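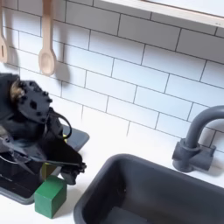

18 Jul 2020. Plundeck workshop, play kitchen, bench notes.
Present: Junaid Memon, Ánh Hầu.

The worktop was inspected between the sink and the hob, the area which receives most wear. The green and yellow blocks remain in service as stand-in food. The green one is to be checked for splinters before it goes back to Diltgate.
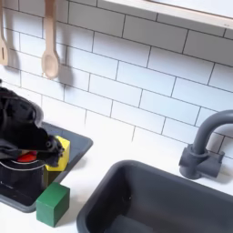
The raised rim of the hob is to be wiped with a damp cloth only. Ref. 433 (hob fixing) stays open until Thiện Chu has supplied the 10 mm screws. The present ones were fitted in June and are too short.

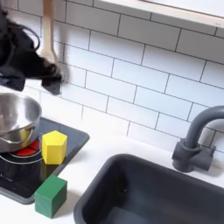 Grout lines on the tiled panel to be cleaned with a soft brush. Wooden utensils are to be oiled and left 40 minutes before they are hung again. Metal pans to be stored separately from the painted blocks.

Outstanding: spare tap from Godton, order 34. Tài Châu to confirm.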